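Everyday plates with printed rims, do they hold up?

Iltside
October 27, 2024
I need plates for a house with two adults, three kids and a dishwasher that runs every night. I'm looking at restaurant style ones, white with a dark teal rim and HAO SHI HAO WEI printed around it. There are small panels of Chinese characters between the words. I keep ours in a plastic basin next to the sink until somebody puts them away. 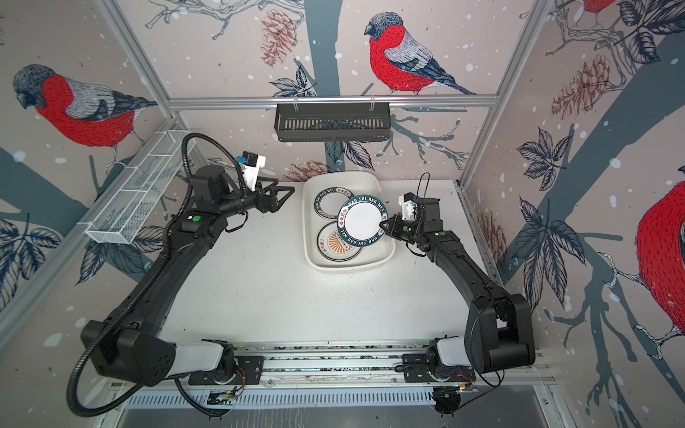 My question is mostly about the print. We had a set from a discount store that faded to gray in less than a year, and I don't want to pay for that again. I'd buy 6 to start. I also want something that stacks, as the cabinet over the stove is short.

Greris
Printed rims are fine if the print is under the glaze. Run a fingernail across it. If you feel an edge, it's on top and the dishwasher will get it sooner or later. If it's smooth, stop worrying.

Cludlow
Disagree with "stop worrying." I had underglaze plates that kept their color but got gray scratches from forks, and I never got those out completely. Baking soda paste helped some. Plain white is the same, you just notice it less.

Greris
Those are metal marks, not scratches. Bar Keepers Friend, two minutes, rinse. Different problem from fading.

Cludlow
Fine, but the OP has three kids with forks.

Iltside
Did the fingernail test on the big rim and I can't feel anything. The other pattern I'm considering is plainer on the edge, just a thin dark teal line, then a double line around the flat part and a cloud-shaped emblem in the middle with two large characters. I can read the second one, 味. There's smaller writing next to them that I can't make out.

My worry with that one is that the emblem sits right where the knife goes. The wide rim would probably get less wear. On the other hand my daughter likes the cloud.
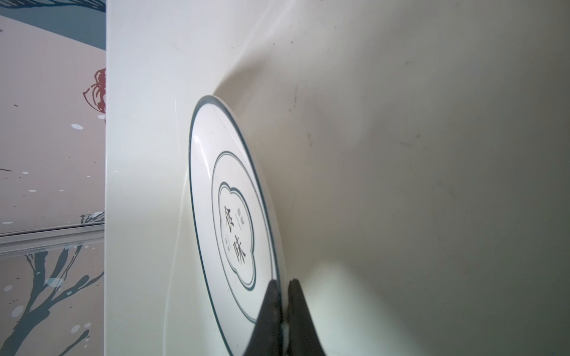
Rozália Győri
Get the one your daughter likes. I bought a center-print set in March and the middle still looks the same as the edge. We cut meat on ours most nights. Chips are what will end a plate in your house, and those start at the rim whichever pattern you choose.

Takács
Agree about chips. Don't leave them loose in a basin. Mine knocked together every time someone dropped a cup in. I went to a wire rack and haven't chipped one in 2 years.

Iltside
No counter space for a rack. Would a dish towel in the bottom do it?

Takács
A little. It won't stop them hitting each other.

Toshio Tsuji
Check the foot ring too. If it's unglazed and rough, it will scratch the plate under it in the stack. I take wet sandpaper to mine, 2,000 grit, a few passes and wash.

Cludlow
Sanding new plates seems like a lot of work for something you eat toast off.

Toshio Tsuji
It takes a minute a plate.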